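Zurudness Felt Sheets — made from wool that was headed for the dump

Hi, and welcome to the felt page! I'm Iida Pelkonen and I make these sheets in a rented unit behind the old Koskela mill, mostly in the evenings and mostly with the radio on too loud.

The wool comes from spinning waste. When a mill cards and spins fleece, a surprising amount ends up on the floor or gets pulled off the rollers as short, uneven fiber that won't hold a yarn. I used to work on one of those machines and swept the stuff into bags for years before I took a bag home and tried needle felting it (badly, with one needle, on a couch cushion). The sheets have come a long way since then.

What you get

Each sheet is 20 inches square and thick enough to stand up to a chair leg. It's all wool, no glue and no polyester backing. Colors depend on what the mill was spinning that month, so I sort them into light, medium and dark and leave it there. If you need two that match, tell me when you order and I'll cut them from the same batch.

People use them for coasters, boot insoles, plant pot mats, tool drawer liners, and one very patient customer in Wadunholm is covering a whole bench. I like them best under a sewing machine — mine used to walk across the table and now it stays put.

How it's made

The loose fiber goes through a Sernasier, which is a secondhand needle loom I bought with every cent I had. It punches the layers together until they grip. After that I steam the felt, let it rest flat overnight and trim the edges by hand. The trimmings go back in the hopper for the next run, so my own scrap bin stays pretty small.
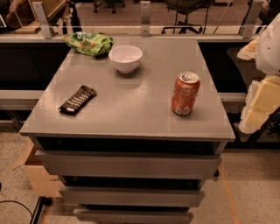
Since last November I've kept a notebook by the scale, and as of this week I've put 1,317 pounds of mill waste through the loom. I still get a kick out of writing the new total down!

Washing and care

Shake it out or vacuum it. For spills, blot with cold water and a little dish soap, then dry it flat. Please don't put it in the dryer — it will shrink and come out stiff as a board. A few stray fibers will come off in the first couple of weeks, and after that it settles down.

Ordering

Single sheets ship folded once. Packs of ten ship rolled, and they'll want a night under some heavy books before you cut them. I have 226 sheets ready right now, mostly medium gray, with a short stack of dark brown. If you'd like 200 or more for a shop or a school, write to me first so I can check what fiber is coming in. Offcut bags are back too, sold by the pound, while they last.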